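Constituent Services Portal, Ticket 1109
Subject: Health plan comment form rejects submissions
Opened by: Subira Khaemba, district office
Status: Pending vendor reply

Wed 21 February – Residents commenting on the state health coverage bill receive error 14 after pressing Submit. The office has 20 written complaints on this matter.

Step 1. Form tested in two browsers. Error repeated in both.
Step 2. Netex confirmed that the mail relay is operating normally.
Step 3. Character limit raised by Tanum. No change.
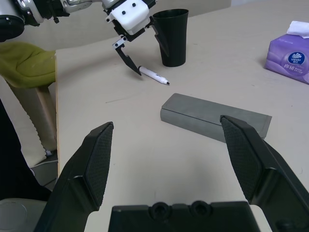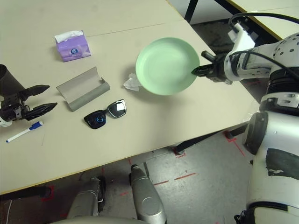 The comment period closes in 2 days, and the office has asked the vendor for a written extension notice. Paper comments remain valid – staff may accept them at any flat surface with room to write, such as the beige table, and must stamp each sheet on receipt. Entries lost before the repair should be requested again by telephone.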